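How to try a two-arm task with the Pillo starter kit

By Joris Cuypers, 5 November 2019

Our workshop at Skolstead bought the Pillo kit in September, and I have used it enough now to write down the steps I wish I had at the beginning. The kit has two arms, and each gripper carries its own small camera. I suppose you have already mounted the arms and installed the software.

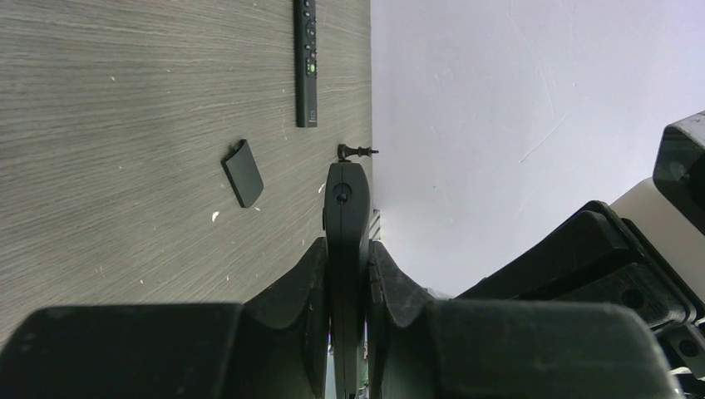

Arm cameras, looking past the jaws to the table.

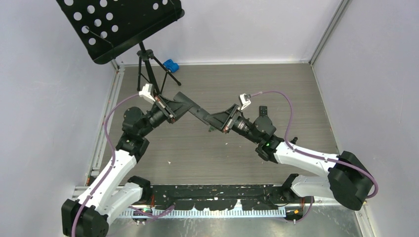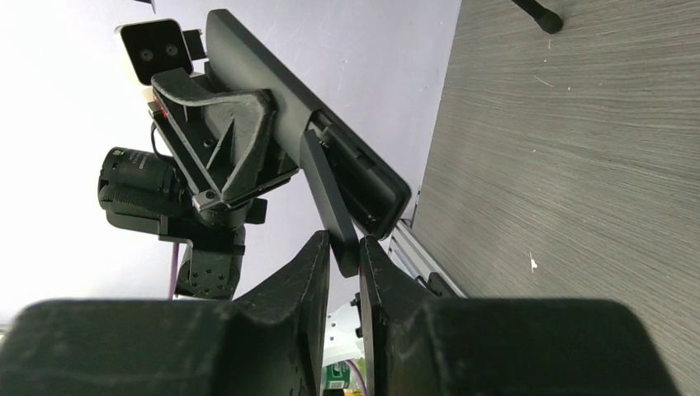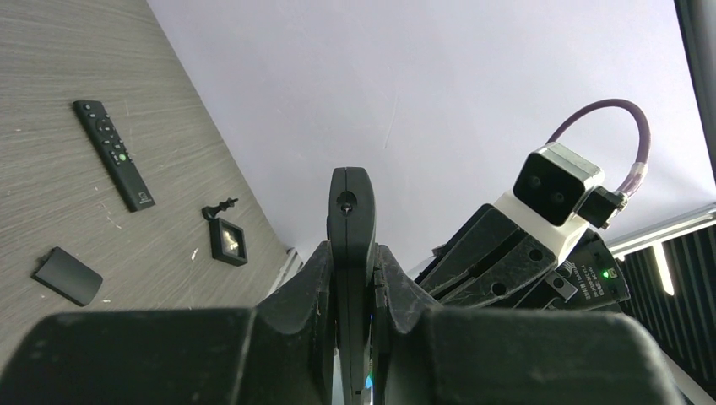
Step 1. Clear the middle of the table. Small things can stay if they are outside the path of both arms.

Step 2. Start the arms one by one and move each to the home position. Wait 5 seconds between them.

Step 3. Open the camera page and check every view. If a gripper camera shows too much of its own jaws, loosen the bracket, tilt it a little and tighten it again.

Step 4. Close one gripper on the object first. Only then bring the second arm. When both arms hold the same part, set the speed to the lowest level. I did not do this the first time, and the part bent.

Step 5. Save the movement and repeat it 3 times before you change anything. Maritza Rengifo in our workshop changes the speed after the first good run, and she often must start again.

About the cables: leave a loose loop at each joint. The manual says it only in the appendix, which I find a pity -- a tight cable can stop the wrist in the middle of a turn.

Is the kit worth the money? For teaching, I think yes. The grippers are strong and the support from Mirberg answered me in 2 days. The software is slower than I hoped, and it still cannot undo more than one step.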